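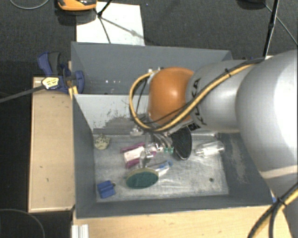 Brorkero Pririco - Release Notes and Changelog Tool for Engineering Teams

Overview | Features | Plans | Requirements | Questions

Pririco reads your merged pull requests and turns them into release notes that people outside your team can follow. It runs beside your existing repository, it doesn't ask anybody to change their branching habits, and the first draft of your next changelog will be waiting for you by the time the build goes green.

We made it after years of writing release notes by hand at four o'clock on a Friday, scrolling back through commits called "fix" and "fix again" and trying to remember which one the support desk had been asking for. If that's your Friday too, we think you'll really enjoy this!

How it works

You connect a repository and pick the branch you release from. Every time something is merged to that branch, Pririco files the change under a heading (you choose the headings) using the labels, the title and the linked ticket. When you tag a release, it collects everything since the last tag and lays it out as a draft.

Then a person edits it. We feel strongly about this part. The draft is a good organised starting point, but the engineer who did the work knows that "adjusted retry logic" means "uploads no longer stall on hotel wifi", and the editor makes it very quick to say so. Click a line, rewrite it, move on. The original title stays attached underneath, so you can always get back to the change it came from.

Features

Three audiences, one draft. Each line can be marked for customers, for internal staff or for developers, in any combination. Publish once and each group gets its own version. Your support desk sees the behaviour changes, your API users see the deprecations, and the dependency bumps stay where only the people who care will find them.

Unlabelled tray. Merges that don't match any heading go into a tray on the left of the editor. You can drag them into place or dismiss them. Dismissed items are kept in the log with the name of whoever dismissed them, and they can be restored right up until the release is archived.

House style check. Give Pririco a list of words you prefer and words you avoid, and it underlines the strays as you type. It knows Australian, British, Canadian and American spelling, so "colour" will be left alone if that's how you write it. (It took us an embarrassingly long time to get "licence" and "license" right. It's right now!)

Ticket links both ways. When notes are published, the linked tickets get a comment with the version number and the sentence that went out. This was the most requested feature of last year and it's become our own favourite - you can answer "did that ever ship?" from the ticket itself, without asking in chat.

Rollback notes. Pull a release and Pririco marks it as withdrawn on every page where it appeared, with room for a short explanation. The old text is struck out and left in place, so customers who read it the first time can see what changed.

Monorepo paths. Map folders to products and each product gets a separate changelog. One merge can land in several. Shared folders can be assigned to every product or to none.

What's new in the December release

The Kennedy editor, previously available as a preview, becomes the default for all accounts. It opens long drafts far more quickly, and it has proper keyboard navigation: J and K to move between lines, E to edit, M to move a line to another heading, U to undo. Two people can now work on one draft together, and you'll see each other's cursors.

The old editor stays available under Settings until you switch it off. Drafts move back and forth between the two without any conversion, with one exception: tables made in Kennedy show as plain text in the old editor.

From a team that uses it

"We ship on a Monday and used to lose most of the morning to the notes. Now I make a cup of tea, go through the draft with whoever's on release duty, and we're usually done before the tea's gone cold. What surprised me was the labels. Once people saw their pull request titles turning up in front of the whole company, the titles got a lot better!" - Elibariki Odera, release lead, Davard

Plans

Small: up to 3 repositories, unlimited readers, one published page.

Team: up to 227 repositories, all three audiences, house style check, ticket links. Yes, it's an odd number. It was the repository count of the first large team to sign up, we set the limit to match, and we've grown fond of it.

Self-hosted: no repository limit, your own servers, your own backups. Includes everything in Team.

All plans include email support from the people who write the software. You can move between Small and Team at any time and your archive comes with you.

Requirements and limits

Git repositories only. Hosted or on your own network.
Read access to merges and tags. Write access is needed only for ticket comments.
Current versions of the major browsers. The Kennedy editor isn't supported on phones, though published pages read well on them.
Line length: 600 characters for each entry.
Draft size: 2000 entries for each release. Larger imports are split across drafts.
Export formats: plain text, Markdown, HTML, JSON and RSS.

Questions

Do our commits need to follow a convention?
No. If they do, Pririco will use it. If they don't, labels and ticket types work fine, and the unlabelled tray catches the rest.

Can we import an old changelog?
Yes, from plain text or Markdown. Dates and version numbers are picked up in most layouts. Check the first few entries before you import the whole file, and use Preview to fix the pattern if they look odd.

Does it read our source code?
It reads titles, labels, tags, ticket links and file paths. File contents aren't requested or stored.

Can we write notes before the release is tagged?
Yes! Open the running draft whenever you like. Plenty of teams edit as they merge, and tagging the release then freezes the list.

What happens if we leave?
Export everything from Settings, then Archive. Published pages stay up until the end of your billing period.

Page updated Sep 17, 2018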